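About Drasetum

Drasetum tests robot arms on kitchen jobs. We work out of two rooms in Grestham and write reports for companies that want to know where a machine will fail before they put it near people. Hanna Pawlak started the lab after 9 years in appliance repair. Lorraine Paewai joined her to run safety and keeps the fault log.

The fault log is the main thing we sell. Every stop, slip and bad grip goes into it, with the setting in use and the name of the person at the bench. It has passed 400 entries.

The entry clients ask about most is from our first July. An arm was told to let go of a pot lid and did not. The grip command had timed out, the software reported the fingers as open, and the arm moved off with the lid still held. The pot tipped over. It held cold water, as our rules require for a first run, and the person at the bench was standing back. She pressed the stop button by hand. The software stop had not triggered.

We shut down for 10 days and wrote to our client, Goodwin, the same afternoon. Two changes came out of it. The arm now reads finger position from a separate sensor before it moves, and no lift goes above 20 centimeters until that reading agrees with the command. We still use lids, handles and slippery produce for release tests.

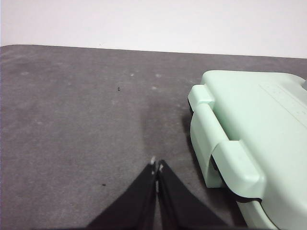
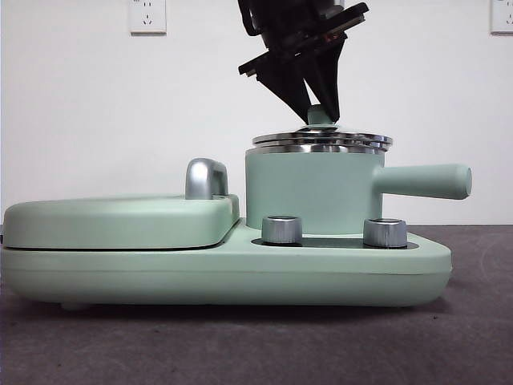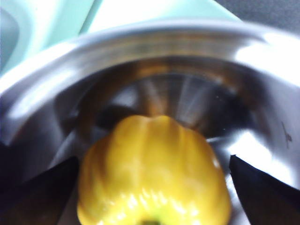 Bench work at Drasetum. The second picture shows the fingers at the knob of a pot lid; the third, a yellow bell pepper and a steel bowl.

Our current project, Plornonau, looks only at release faults: objects that stick, fingers that report the wrong position, and stops that come late. Lorraine leads it.

We do not certify robots and we do not sell them. Clients get the full log for their machine, including faults we could not repeat. Visits to the Grestham lab are by appointment, and closed shoes are required.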